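Progress report to Navance - search visibility project, Dindeswood Activity Centre
Period covered: spring to August
Prepared by the web team at Brendum

Summary

We are very pleased with where things stand. The old site has been cleaned up, the new activity pages are live, and people searching for things to do in and near Dindeswood are now finding us in far better numbers. Visits from search reached 595 in August, against 300 in the month before we started. Most of the growth came from people who had never typed the centre's name, so the pages are reaching new visitors as well as regulars.

What we did

The first job was a full crawl of the old site. It turned up plenty: pages with the same title, links that went nowhere, and a whole section on room hire that search engines had been told to ignore by a setting left over from an earlier rebuild. Lifting that one setting brought the room hire pages back into results within the same month, and we had our first online booking enquiry on the Friday after!

We then rewrote 10 pages from scratch. Each has its own title, a plain summary at the top and opening times in text (they used to be locked inside a PDF).
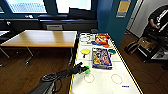

Board game and marked table

Page speed

The home page was painfully slow on phones. Iyamu, who host the site, moved us to a newer server and switched on caching, and we cut the size of every picture we had. The home page now loads in four seconds on an older handset over mobile data. There is more to squeeze out of it - the calendar widget is the main culprit - but the difference is lovely to see.

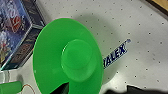
Bright green plastic, close up

Local listings

We found four separate map listings for the centre, two with an old phone number. They have been merged into one, and the address is now written the same way everywhere. Calls from the map listing have picked up nicely, though the phone log is kept by hand and we would not lean on it too hard. 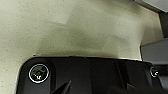 Speckled cream surface

What has been harder

The blog has lagged behind. We planned a post every fortnight and managed one a month. The posts that did go up are doing well, especially the guide to rainy day activities, so we would like to keep going at the slower pace and put the time saved into updating older pages.

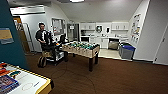

Rankings for "party venue" have hardly moved either. The first page is full of large directories, and we think our effort is better spent on longer searches where a local page has a fair chance.

Next period

Replace the calendar widget and retest the home page on phones.
Write a proper access page, with parking, doors and toilets all in one place.
Add questions and answers to the room hire section, using what people ask at the desk.
Set up a monthly search report that centre staff can read without our help.

Spending is in line with the agreed budget, and we are not asking for any change to the grant. The full keyword list and crawl results are in the shared folder.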